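Re: [household-list] Guest slippers and the service cart

3 replies
Shared 2 times

On Tuesday Melati Teoh wrote:

> We have the same steel cart you do, the one with the wood sides, and I
> can't settle on what belongs on it. Right now the cups are on top, the
> linens are below and the slippers go wherever there's a gap. A guest
> asked me last week where her slippers were and I had to look in four
> places. How do you lay yours out? And do you keep slippers on the cart
> at all, or somewhere else?
>
> Melati

Melati,

We went back and forth on this too. What follows is how we do it now at Kurek. Your cart may have different bins, so adjust as needed.

1. Top of the cart

The tableware stays on a tray, and the tray goes on the right-hand section. Mugs, cups, saucers and a bowl all fit. I used to set the cups straight on the steel and they slid every time a wheel crossed a grout line. The tray stopped most of that. Leave the left section for whatever you're carrying that day. If you fill both sides you'll end up balancing things on your arm.

2. Side bins

Small items only. We had full bottles in ours for a while and it pulled the cart to one side. Refill packets, cloths and spare pens are fine.

3. Open shelves

Towels on the bottom, bedding in the middle, paper goods on the upper one. Elżbieta wants the towels higher so she doesn't have to bend — she may be right, and we're trying it her way in June.

4. Slippers

Keep them off the big cart. Nothing that goes on feet should ride with the cups, even in a bag. We use a second, smaller wooden cart with a shallow tray top. It came from Taltik and cost 590 with delivery, which I thought was high, but it has held up. Check each slipper before it goes down: turn it up, look at the sole, then look at the toe. Ours are gray with a white toe, and the white part shows marks first. Set the pair down side by side, toes pointing the same way. If one fails, pull both. Odd slippers pile up fast.

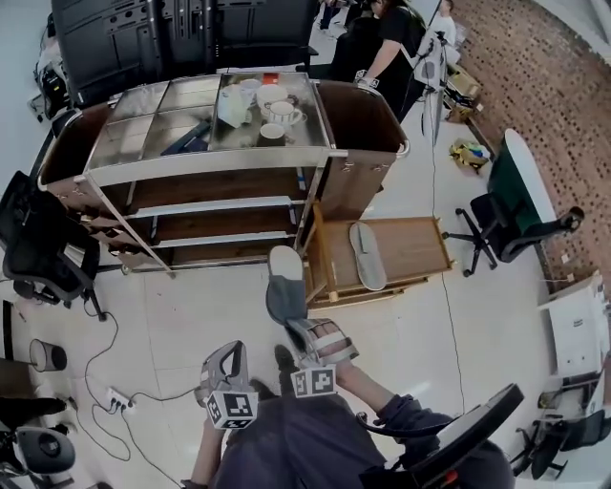

One gray slipper down on the small cart, its match still held up. 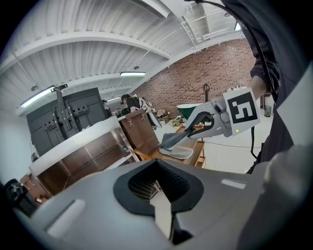

5. End of the day

Empty the tray, wash everything on it whether it was used or not, and wipe the steel top. Dust the wood shelves dry. Witold oiled ours once and the paper goods picked it up, so I would skip that. The slipper cart gets wiped last, with its own cloth.

I have a one-page version of this for new people. Write to me off list if you want it.

Oliwia Marciniak
Kurek

Comments (3)

Efraín Puma
We keep slippers in a closed drawer by the door. Dust was the problem for us with an open tray. Otherwise the same setup.

Melati Teoh
Thanks, this helps. I have a small side table I can try before I buy a second cart. Yes please to the one-page version.

Witold Pawlak
It was one coat of oil — and the shelves did look better.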